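# Tralleo waterproof camera pouch, after one sailing season

December 20, 2022

I bought this pouch in July, before the regatta week on the lake at Stalldale, and I have used it in every club race since then. I paid 345 lei at the Pîrvu chandlery. I take pictures from the committee boat and sometimes from a small inflatable, so the camera gets spray many times in a day.

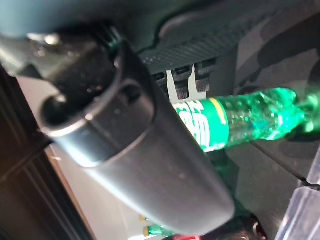 My old solution was a plastic bag with a rubber band, and I don't want to say bad things about it, it served me for three seasons. But it is slow. When two boats come to the windward mark together you have only a few seconds, and with the bag I was always late.

The Tralleo has a soft body, a hard front ring and a roll top which closes with two clips. My camera with the short zoom goes in without force. With the long lens it also goes in, but then the roll top makes only two turns and the maker asks for three. I used it so on calm days only.

## On the water

The shutter button is easy to find through the material, also with thin sailing gloves. The small wheel for exposure is another matter. I can turn it, but I can't feel the clicks, so I often went two steps when I wanted one. After the first weekend I began to set everything on shore and to leave it alone — for dinghy racing in steady light this is enough.

The front glass collects drops like every glass. I wipe it with a cotton cloth which I keep inside my jacket. At the autumn series in Drerkenstead it rained both days and I came home with 1,393 pictures. I threw away 232 of them for drops on the glass, and of course many others for my own mistakes. With the plastic bag I would not have tried to photograph in such weather.

Inside, the camera stayed dry all season. One time there was mist on the inner side of the glass, in the morning, when I closed the pouch in a warm car and went out directly into cold air. Now I close it on the pontoon and it did not happen again.

## The strap

The strap is the weak part. It is too narrow, and after three hours it presses on the neck, even over a life jacket. The plastic hook on the left side opened by itself twice. The pouch floats, at least with my camera and the short zoom (I tested it from the pontoon with a line tied on), but I prefer not to test it between moving boats. I changed both hooks for small steel ones from an old jib sheet bag.

## Care

Rinse it with fresh water, open the top, hang it upside down. The clips get stiff from salt if you forget, as I learned after a week at the sea. The seal wants a little silicone grease, and the tube in the box is very small. Mine was finished in September.

## Would I buy it again?

Yes, for the price. The larger model costs 436 lei in the same shop and has a wider strap, and if I used the long lens more I would take that one. For a person who sails and only wants some pictures from the cockpit, a small waterproof camera is simpler. For club photographers with a normal camera and not much money I recommend the Tralleo — but look at the hooks before the first race.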